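Grasp planner keeps picking approach angles that scrape the bin wall – padding or something smarter?

Posted in: Motion planning and grasping
Tags: bin picking, collision, grasp sampling, point clouds

mossy_gantry
Hi all, long-time reader, second post. I've been handed the bin picking code at work (the person who wrote it moved over to the Ikix project and answers messages when he feels like it) and I'm trying to get it to stop being so rude to the bin.

Setup: one arm, a small two-finger gripper, depth camera fixed over the table. The bin has sloped walls. We segment the cloud, sample 736 grasp candidates per scene, score them, throw out whatever collides, then plan to the best one left. Collision checking uses a box for the bin and a few capsules for the gripper and wrist.

When things lie near the middle it's lovely. When something is close to a wall, one of two things happens. Either every candidate gets rejected and the state machine goes off to its "nothing to pick" branch (with an object sitting right there!), or the planner happily picks a tilted approach and the side of the wrist rubs along the slope on the way down. I padded the bin model by 40 mm and that stopped the rubbing, but now anything in a corner is invisible to us as far as grasping goes. Taking the padding down to 3 mm brings the rubbing right back.

So is there a padding value people like for this, or am I fixing the wrong thing? I'd also love to know if anyone checks cables in their collision model. Ours hang off the wrist and I've been pretending they don't exist.

Log snippet, if it helps:

candidates sampled: 736
rejected, bin collision: all
state: NO_PICK

That's from Thursday, one object, tucked against the left wall.

tolliver_b
Just raise the padding and give the bin a shake when it says empty. Works for us. Also check your camera calibration, it's always the calibration.

Rafia Niazi
Padding is the wrong knob, or at least it's the last one I'd touch. I went through a very similar thing on our cell at Brirnico and spent most of March on it, so let me save you a bit of that.

Your first clue is that you're using a box for a bin with sloped walls. Think about what that does. If the box matches the rim, the model is wider than the real bin at the floor, so the checker thinks there's free space where there's really plastic – there's your rubbing. If you shrink the box to match the floor, you throw away all the room higher up, and then every tilted grasp near a wall is dead. You can't pad your way out of both of those! Model the walls as four separate slanted slabs. It's an afternoon of work and it fixed more for me than anything else on this page will.

Second, you're probably using one padding number for everything. Split it. I keep the fingers nearly bare against the bin floor and walls, because they have to get close to do their job, and I put the generous margin on the wrist and anything above it. Most libraries let you set padding per link, and if yours doesn't, fatten the wrist shape itself and leave the rest alone.

Third, look at which candidates you're sampling. If your sampler only does straight-down approaches plus random tilts, most of the tilts near a wall point the wrist into the wall. I sample in the bin frame and bias the tilt so the wrist leans toward the center of the bin. You'll be surprised how many of the 736 come back to life. And log the rejection reason per link, not just "bin collision". A big pile of rejections on one link tells you where to look in about a minute of scrolling.

Then there's the path in. Checking only the final grasp pose lets through the kind of slide you're describing. Check the whole straight segment from pre-grasp to grasp, at small steps, and check the retreat too with the object attached to the gripper. I skipped the retreat check at first and regretted it.

On cables: yes, I model them, badly. I've got one fat capsule sitting where the loop usually hangs, on the wrist link, and the planner treats it as solid. It costs me a few valid grasps and I can live with that. If your last joint can spin freely, limit it in the planner as well (I keep mine within 90 degrees either side of the neutral pose) so you aren't winding the bundle up just because the optimizer liked a flipped version of the same grasp. A two-finger grasp is usually the same grasp turned halfway around, so generate both and keep whichever needs less wrist travel.

For testing, stop using one object against one wall. I have a few layouts I go back to every time I touch the scoring code. The one I lean on most has the baby bottle under the gripper, the glove flat in the middle, and the little blue-capped bottle and the spring clamp over on the left, with the clamp down in the corner. The glove is good for upsetting your segmentation, and the clear bottle is a fair test of whether your depth holes are being treated as free space or as unknown.

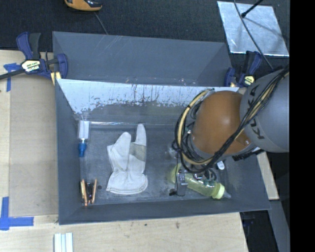
A few things to try, in the order I'd do them:

1. Swap the box for slanted walls and set the padding back to something small.
2. Split the padding by link and log rejections by link.
3. Check the full approach and retreat segments.
4. Bias the tilt toward the bin center.
5. Add the cable capsule and the wrist joint limit.

Also, please make NO_PICK two separate states. "I see nothing" and "I see something and can't reach it" need different handling, and with both in one bucket your logs will lie to you for weeks.

mossy_gantry
Oh, this is great, thank you! I hadn't thought about the box being wrong in both directions. I did the slanted walls before lunch and already have candidates near the left wall. Splitting NO_PICK is next. Does your cable capsule move with the last joint or the one before it?

Rafia Niazi
The one before it on mine, but that depends on where your bundle is tied down. Jog the last joint slowly by hand and see which side of it the loop stays with.

kettle_ohm
Adding one thing on the tilt bias. If you make it too strong you'll get grasps that lean nicely away from the wall and then land only on the top edge of a round object. We had that on the Engebretsen line with bottles. I ended up putting the bias in the sampler and leaving it out of the score completely, so leaning candidates show up more often but still have to win on grasp quality. Start it weak and turn it up.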